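Grirura Night Itch Advice: Frequently Asked Questions
Last reviewed 11 November 2019

What is Grirura?

Grirura is a small information service for people whose skin itches at night and who do not yet know the cause. We answer letters, we keep this page, and we hold an open talk evening in Bendside every December. We are not a clinic. We do not sell cream, and we can't tell you by letter what you have.

Who writes the answers?

The answers are written by the one person who also reads the letters. I trained as a nurse in another country and I worked many years with skin patients there. English is my second language, so please write to me if a sentence is not clear and I will repair it. The medical points on this page are read by a skin doctor at the Bilyk practice before they go online.

Why is itching worse at night?

There are several causes and they can work together. In the evening the skin becomes warmer and loses more water. The body also makes less of its own substances that calm inflammation. And in bed there is nothing else to pay attention to. A person who was busy all day may feel the itch first when the light is off, although the skin was dry since the morning.

Night itching alone doesn't prove that you have mites, bed bugs or any other creature. Many people who write to us are already sure of it. In most of these letters the description fits better with dry skin or eczema, but only an examination can decide.

When should I see a doctor soon, and not wait?

Please make an appointment without delay if:
the itching has lasted more than 2 weeks and moisturizer does not help
other people in your home have started to itch too
you see thin, short lines between the fingers or on the wrists
the skin is hot, swollen, or has pus
you also have fever, yellow eyes, dark urine, or you are losing weight without trying
you are pregnant and the palms or soles itch strongly

If your lips or tongue swell or you can't breathe well, this is an emergency. Call for an ambulance.

Can itching come from something that is not in the skin?

Yes. Liver disease, kidney disease, thyroid problems and low iron can all cause it, and often there is no rash at all, only the marks from scratching. Some medicines do it too, including certain strong painkillers. Bring a full list of what you take, also the vitamins and the herbal teas. Do not stop a prescribed medicine by yourself.

How do I know if it is scabies?

You can't know with certainty at home. Scabies is caused by a very small mite that digs into the top layer of the skin. Typical places are between the fingers, the wrists, the waist, and around the nipples and genitals. The first time a person gets it, the itching may start only several weeks after the contact, and this is why people rarely guess correctly where they got it.

A doctor may look with a magnifying instrument or scrape a little skin for the microscope. If it is scabies, everybody in the household is normally treated at the same time, also those who feel nothing.

The treatment is finished and I still itch. Did it fail?

Not necessarily. After scabies the skin can itch for some weeks while it reacts to what is left of the mites. New spots or new lines are a different matter and you should show them. Please do not repeat the cream again and again on your own decision. Too much of it irritates the skin, and then you will itch from the cream.

What kind of moisturizer do you recommend?

We do not name products. In general, a thick ointment or cream without perfume works better than a thin lotion. Put it on within 3 minutes after the shower, when the skin is still a little damp. Pat with the towel, don't rub. Shower water should be warm, not hot, even if hot water feels very good on the itch. It does feel good, I know this from myself, and one hour later you pay for it.

Use enough. One of the most common mistakes I read in the letters is a small tube that has lasted since the spring.

Are antihistamine tablets useful?

They help well with hives. For eczema or dry skin they help much less, and the older types mostly make you sleepy. Sleepiness can continue into the morning, so ask a pharmacist before you take them, especially if you drive or if you are older.

Do I need to wash everything in the house?

No, and this question causes so much unnecessary work! For dry skin or eczema, normal weekly washing is fine. Choose a detergent without perfume, leave out the fabric softener, and use the extra rinse if your machine has it. For confirmed scabies, wash the bedding, towels and clothes of the last few days in hot water and dry them on the hot setting. Things which can't be washed can be closed in a plastic bag for as long as your doctor advises. You do not have to throw away the mattress, and you do not have to spray the rooms.

What about bed bugs?

Bed bugs leave signs outside the body: dark small stains, shed skins, sometimes little blood spots on the fabric. Look along the seams of the mattress and in the joints of the bed, with a flashlight. The bites are often on skin that was not covered. If you find an insect, catch it with clear tape and show it to a pest control company. Without such a sign, please do not pay for a treatment.
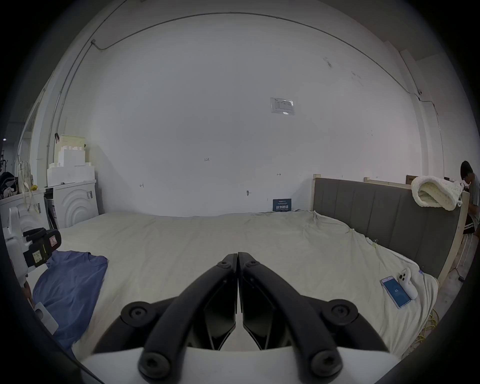
Is it better to sleep in cotton?

Cotton is a good choice for most people who itch, and so is any smooth, light fabric that lets the heat out. Wool directly on the skin is often a problem. Keep the bedroom cool and use two thin covers in place of one heavy, so that you can take one away in the night without waking up fully. Pale bedding has one practical advantage: on a sheet in cream-white, like the one on the bed in the photo, a small dark stain is easy to notice, and on a dark pattern it is not. Clothes from the day, such as a blue shirt left lying on the bed, are better in a closet or in the wash, most of all in pollen season or if you have worked with dust. Cut labels out of the neck of your sleepwear.

How can I stop scratching in my sleep?

You can't stop it completely, but you can reduce the damage. Keep the nails short and file them smooth. Some people wear thin cotton gloves. When you wake up from the itch, press with the flat hand or put a cool damp cloth on the place. Ice directly on the skin is not a good idea. If you lie awake long, get up, sit in another room with a low light, and go back when you are tired.

I have been told it is stress. Does this mean I imagine it?

No. The itch is real, whatever started it. Stress makes the signal stronger, and bad sleep makes the stress stronger. If you were given this answer without any examination of the skin, or without blood tests when there is no rash, it is reasonable to ask politely for these first. If they were done and they are normal, help for sleep or for worry can also bring the itching down, and it is no shame to accept it.

Should I bring samples to the doctor?

One insect on tape, yes. Bags of skin flakes, hair or lint are seldom useful, and the short time of the visit goes away with them. A better thing to bring is a diary. Write the hour, the place on the body, how strong it was, what you ate or put on the skin that day, and if you slept. Photos of a rash are very useful when the rash comes and goes.

Do you have a printed version of this page?

Yes, the booklet is called Reltwood, after the street where our first talk was held. We printed 2,000 copies and there are still 300 left. It is free, you pay only the postage. It has an empty diary in the back that you are allowed to copy. The chapter on children is not on this website yet.

May I send you a picture of my rash?

Please don't. We can't judge it, and we do not want to keep pictures of patients. Send your question in words, by letter or with the form. I answer in the order the letters arrive, and in December this takes longer because of the talk evening.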